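Torkard issue tracker
Project: Womura (simulated kitchen evaluation)
Ticket: Success rate drops on marble worktops, policy blames nobody
Component: rendering / domain randomisation
Reporter: Alper Çınar
Status: Resolved, with grumbling

Summary
The pick policy does well on every plain worktop in the Prirthorpe kitchen set and falls to bits on the veined dark marble. Same task (take the cube out of the bowl), same start poses, same weights. I was told the policy was texture-invariant. I was told this in a slide with a large green tick on it.

Steps to reproduce
Load the Prirthorpe layout with any plain worktop. Run 800 episodes. Feel pleased.
Swap the worktop material to dark marble. Change nothing else. Run the same 800 seeds.
Stop feeling pleased.

Expected
Roughly the same result, as per green tick.

Actual
The arm sets off confidently, slows down over the stone and closes the gripper on thin air beside the bowl. Quite often it does this twice, in case the air has changed its mind.

Log

Alper, 09:40
Ruled out the physics. Friction and contact settings are identical between the two materials, and replaying recorded actions from the plain worktop runs gets the cube out on marble every time. So the arm can do it. It just can't see what it's doing.

Alper, 11:15
Ruled out the wrist camera calibration. I did this by recalibrating the wrist camera, getting the same numbers as before, and having a biscuit.

Pirihi team, 11:50
Could it be the cup? Clear cup next to the bowl, see-through cube in the bowl. We've had grief with transparent things in the depth channel.

Alper, 12:20
Good thought. Removed the cup and reran. Slightly better, still bad. Put the cup back, made the cube solid red and reran. Much better. Kept the red cube and went back to plain worktop: no further gain worth mentioning. So it's the cube and the marble together, and the cup is only making a nuisance of itself.

Pirihi team, 12:35
Are you sure you changed only one thing at a time?

Alper, 12:36
I have just listed the things one at a time.

Alper, 14:05
Pulled the attention maps for 4 failed episodes. In 3 of them the policy is looking hard at the stone and barely at the bowl. The pale veins come out with much the same edge strength as the outline of the cube, and there is a great deal more vein than cube. From the policy's side the worktop is one enormous cube, badly drawn.

Attached the start view from one of the bad seeds for anyone who wants to squint at it.

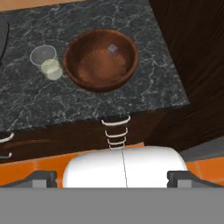
Fig. 1: Wrist view, marble worktop, gripper open. Target is the pale cube inside the wooden bowl.

Alper, 14:30
Checked the training config. The material randomiser was drawing worktops from a folder called "stone_all", which held 2 textures, both plain grey. Somebody was economising on disk space in September. The commit message is "tidy", and I regret to report that the commit is mine.

Fix
Put the full stone set back in the folder. Added random vein contrast and scale on top, so the policy doesn't simply learn one slab by heart. Also randomised cube opacity, which we should have been doing anyway. Fine-tuned from the old checkpoint; a full retrain wasn't needed.

Result
Marble now sits level with the plain worktops on the same seeds. Up to 3 points lost on the plain ones, which I can live with and have written in the results table where people will see it. The cup still causes the odd miss. Opened a separate ticket for the cup.

Pirihi team, 16:10
Confirmed on our side with fresh seeds. Can we also have a check that fails the build if a texture folder is nearly empty?

Alper, 16:25
Added. It failed straight away on "wood_all". Reopening my biscuits.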